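Warulum Film Awards
Rules and Eligibility Group
Minutes of the meeting held 1 December 2021

Present: members representing exhibitors, distributors, the critics' section and the technical section. The Plollon cinemas joined by telephone from item 3. Apologies were received from the documentary section.

1. Minutes of the previous meeting

Approved with one correction. Under "Short film," the phrase "first public showing" is replaced by "first paid public showing," to match the wording of Rule 7.

2. Matters arising

The revised entry form has been posted. Distributors reported that the running time field rejects entries with seconds. The form will be changed to accept whole minutes only, and the guidance note will say that running time is rounded down and includes end credits.

The question of films shown first on television remains open and is taken under item 4.

3. Ballot system

The group considered the test report on the Flavero ballot software. The test used last season's ballots, 1,966 in all, re-entered and counted under the preferential rule. The result matched the hand count in every category except Sound, where the order of elimination differed. The difference was traced to the treatment of ties at the bottom of the count. The hand count had excluded both tied titles together. Flavero excludes the one with fewer first preferences at the previous stage.

Rule 19 does not say which method applies. After discussion it was agreed that the Flavero method should be written into the rule, and that where titles are still tied at every earlier stage they should be excluded together.

The critics' section asked that its objection to online-only voting be noted. Paper ballots will be kept for one more season on request. A request must reach the office before the ballot opens.

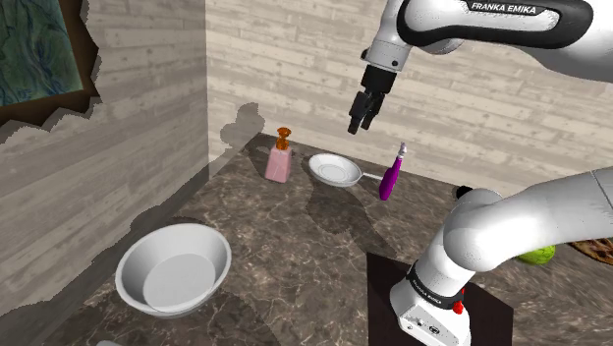 Kohlhase

4. Eligibility of films without a theatrical run

The temporary rule adopted during the cinema closures expires at the end of the current season. Three options were before the group: let it lapse, extend it unchanged, or replace it with a shorter qualifying run.

Exhibitors spoke for letting it lapse. Their view was that cinemas are open again and that the awards were set up to mark work shown in them. Distributors replied that several smaller titles were sold to streaming services while the closures were in force, under contracts that do not allow a later theatrical run, and that the makers of those titles had no part in the decision. The technical section took no position on the principle but asked that craft categories follow whatever rule is applied to Best Feature, to avoid separate lists.

The Plollon cinemas said that a qualifying run of seven days is hard to book for small titles outside the main season, and suggested counting separate showings in place of consecutive days. This was supported in part. It was pointed out that separate showings are more difficult to verify and that the office would need signed returns from each venue.

Agreed: the temporary rule lapses as written. A title contracted before the expiry date may still be entered on production of the dated contract. The qualifying run stays at seven days. Option for separate showings to be drafted and brought back in March.

5. Entry fees

The feature fee stays at 800. The short film fee stays at 60. A proposal to charge per category was not seconded.

Late entries: the present rule allows a late entry at double the fee, with no final cutoff. Agreed to add a cutoff of 2 working days after the closing date. The office will not have discretion to extend it.

6. Screening copies

Members reported failed playback on files supplied with variable frame rate. The delivery specification will require constant frame rate, and stereo sound in addition to any surround mix. Subtitles are to be supplied as a separate file as well as burned in where the dialogue is not in English. Visible watermarks are allowed but must not cover the subtitle area.

A member asked whether copies can be withdrawn once voting has opened. The present rules are silent. Agreed that a withdrawn copy is a withdrawn entry, and that the fee is not returned.

7. Any other business

The definition of "animated feature" was raised in connection with films combining live action and computer-generated footage. Deferred for want of time. Sections to send proposed wording to the office in writing.

8. Next meeting

March, date to be set by the office. Drafts for Rules 7 and 19 to be circulated beforehand.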